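Can a machine clean your bathroom yet? I went to find out

Sunday, February 1, 2026

I spent most of Saturday morning on a folding chair at the Gethin community hall watching a robot try to do housework, and I had a much better time than I expected to (the coffee helped).

The event was put on by Curka, the small company out on the Fodine road that has been working on a home helper called Flastov since before I moved here. They first showed it in December, when all it did was pick up socks. This time they promised chores, plural, and 148 people signed up to come and look. I got one of the last seats, behind a very tall man.

So, how did it do? Towels first. Flastov folded 3 bath towels in 40 minutes. They were good folds! Square corners and everything. But I have a family of five and I did the math on our laundry basket right there in my seat, and we would all be wearing swimsuits by Thursday.

Then it stacked cans on a store shelf, and here I was impressed. The cans were all the same size, the shelf was at a nice height, and it went along slow and steady with the labels facing out. I can picture a grocery store wanting one of these for the night shift. The applause was real.

Wiping things down was where it got stuck. A flat tabletop, fine. A lamp base, a faucet, a chair leg, no. It pushed the lamp right across the table and kept wiping the spot where the lamp used to be.

Fidel Retamal from Curka was pretty open about it when I caught him by the coffee. Wiping takes two hands doing two different jobs, he told me, and one of them has to feel how hard it's pushing. He said they could have a dependable table wiper out this year, but a whole bathroom is a lot further off, and he wouldn't give me a date no matter how nicely I asked.

I kept thinking about that when I got home. Take the lid on a little trash bin, the swinging kind. You lay one hand flat on it so it stays put and rub with the cloth in the other, and you ease up or lean in without giving it a thought. It's a ten-second job for me and my kids can do it too (in theory).
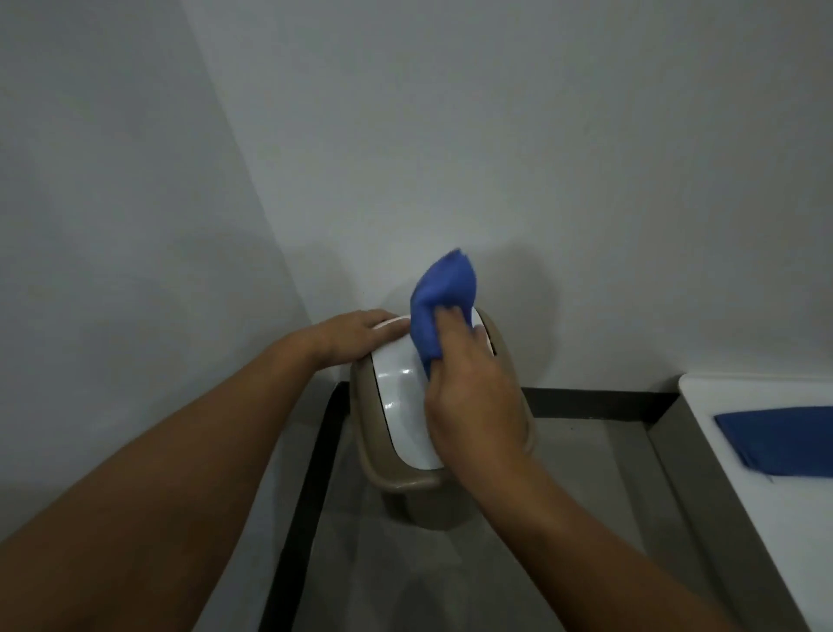 My neighbor Dolores isn't sold on any of it. She told me over the fence that she'd happily hand over the towels and wait all day for them, but anything that has to be scrubbed she would end up doing again herself, so why pay for it twice?

Curka will be back at the hall in the spring, and Retamal says Flastov will be trying dishes. Sign-up is at the front desk. Get there early if you want to sit where you can see.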